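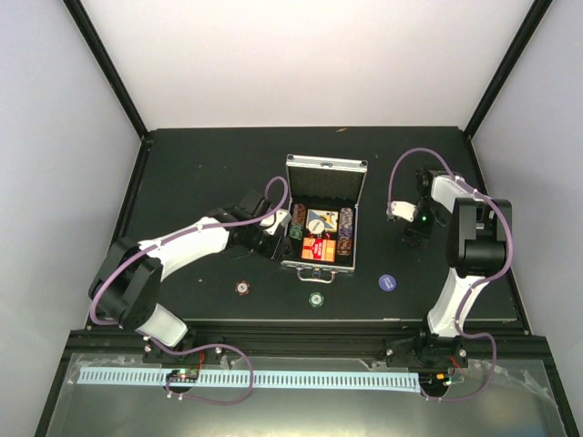
Chip case, lid up, three chips still on the table.

Lotivetti Games Room > Equipment > Checklists > Chip cases

We use cookies to remember your settings on this site. Accept / Read more

Chip case inspection - checklist with comments
Last changed: 2018-09-10

This checklist is for the aluminium chip cases which we lend from the Eveck desk. Please do it when a case comes back, and again before it goes out if it has stayed on the shelf for more than 30 days. Write the comment also when everything is good. An empty comment field does not tell the next person very much.

The comments under the points are from the last check of the case with the colour stacks and two card packs in the middle.

1. Table and place of work
[x] Table is flat and clear enough for the case with its lid open
[x] No drinks on the same table
[x] Good light over the table
Comment: Done on the black table. The surface has a few light scuffs, but they are old and they do not catch the case. Wipe with a dry cloth before you put chips on it, small specks stick to the chips.

2. Outside of the case
[x] No sharp place on the silver edges
[x] Corners are not open or bent
[ ] Feet under the case complete
Comment: I passed a finger slowly along all the edges, nothing sharp. One rubber foot is missing at the back. The case stands well without it but it can scratch a wooden table, so please put a cloth under it until we have the new feet from Cleseck.

3. Handle
[x] Handle turns freely and does not fall off its pins
[x] Holds the full weight for a short lift
Comment: Lift only a little over the table, with the other hand under the case. In February we had a handle that came out on the stairs and 118 chips had to be collected from three floors. The handle of this case is good, only a small noise when it turns.

4. Lid and hinges
[x] Lid stays up alone
[x] Lid does not fall when the table is pushed lightly
[x] Both latches close with a click
Comment: This is the most important point for fingers. A lid with metal edge is heavier than people think, and children like to look inside. If the lid comes down by itself, the case gets a red label and does not go out. Here the lid stays. Right latch is a bit hard, I put one drop of oil and cleaned the rest away.

5. Foam in the lid
[x] Foam is dry
[x] No smell
[x] No loose pieces
Comment: The dark foam is still well glued. Do not use wet cloth on it. If there are crumbs, use the soft brush from the drawer.

6. Chip stacks
[x] Every stack is in its own place, at the two sides of the cards
[ ] All chips back in the case
[x] No broken or cracked chips in the stacks
Comment: Three chips were taken out for a closer look: one red, one green and one dark blue, nearly purple. I checked the rims with the nail. The green one has a very small cut, it can stay in use. Please put them back before you close the lid, then mark the second box. A chip which lies between the lid and the edge will bend the hinge, and a chip on the floor is easy to slip on.
Colours: the striped purple and blue ones go to the right at the back, the green and dark ones to the left at the front. It is not a disaster if they are mixed, but the next person needs more time.

7. Cards
[x] Both packs in the middle compartment
[x] Boxes close properly
[ ] Cards counted, 54 in each pack with the jokers
Comment: The pale blue and yellow box is lying behind the red and orange one. Keep this order, the labels in our book follow it. I did not count the cards this time because two people were waiting at the desk. Somebody please do it and write the result here.

8. Closing and storage
[ ] Lid closed with two hands, fingers outside
[ ] Both latches locked
[ ] Case put on the low shelf, not over shoulder height
Comment: Low shelf can carry up to 74 kg - please do not put the Rodrigues board boxes on top of the cases. The lids are thin in the middle and they take a dent easily.

Result of the check
( ) Can go out
(x) Can go out after open points are finished
( ) Red label, repair

Open points: rubber foot, three chips back to their places, count of the cards, closing and storage. When these are done, cross the first line and put your initials in the book near the desk phone. Old sheets stay in the blue folder until the next check of the same case.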